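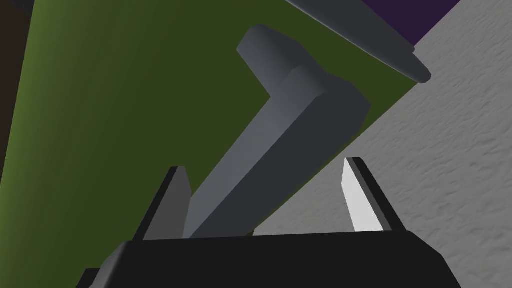 Flashlight handles were the part of the study I figured would be dull, and they ended up eating most of March. I'd asked 92 households in Rarncombe to keep one of our three test flashlights by the bed and use it whenever they got up in the dark, and almost every first phone call was about holding the thing. Brightness came up later. A fat handle asks for a big opening before you can close on it, like the two fingers in Figure 3, set well apart with the gap between them wide open. A thin handle lets you start with your hand half shut, which is how most of us wake up. I started writing down which kind of reach people described to me, and that gave me the "open" and "half shut" labels I use in the rest of this section.

**Figure 3.** A wide-open grip (computer rendering).

The three flashlights were the Edex, the Nieminen and the Komeo. The Edex is the fat one, a big rubbery barrel rated at 600 lumens. The Nieminen is thin and puts out 400, and so does the Komeo, but the Komeo has a flat side so it won't roll off a nightstand (people loved this — I heard about it over and over). I took the brand stickers off before I handed them out, though a couple of folks recognized the Edex anyway from the hardware store.

People with an open reach had no trouble with any of the three. The ones with a half shut reach were the ones knocking the Edex onto the floor, and they told me so in some pretty colorful language! Several of them had moved it to a drawer by the second week, and once it was in a drawer they mostly quit using it and went back to feeling along the wall. I don't count that as a failure of the light. It's a perfectly good light. But a flashlight in a drawer doesn't get you down the hall at night, and the hall is what I was asking about.

The switch matters too, more than I gave it credit for when I wrote the survey. On the Nieminen it's at the tail, so you have to turn your hand around or use your other one, and people with sore thumbs hated that. The Komeo has a slide on the flat side. You can find it by feel, and I wish I'd asked a separate question about it, but I only had the general comfort score to go on and I don't want to squeeze more out of that than it can give.

Wilfredo Galang read an early draft and asked whether bed height could be behind some of this. Fair point. A low nightstand makes you reach down and across, and I didn't measure anybody's furniture. I did go back to my call notes to see if folks had mentioned it, and a few had, all of them on the Edex, so it may be mixed in there somewhere. I've left the scores as they were and marked those calls in the appendix table.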